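Slide 1: Why people stop walking after dark

- Open with the survey. 453 replies, mostly from Flurkside.
- Main complaint was uneven lighting.

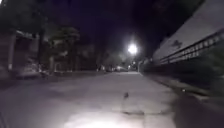 - Older walkers said their eyes need time to adjust between lamps. Pause here for questions.
- Talpur replaced 13 lamps in July. Go over the cost sheet.

Slide 2: What we want from the town

- Lower, closer lamps on the Lillis route.
- Shields on lamps near bedrooms. 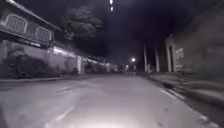 **Flurkside Walking Club, Evening Routes Team**

- Repainting is a separate budget. Don't get pulled into it.
- Hand out the sign-up sheet before the break.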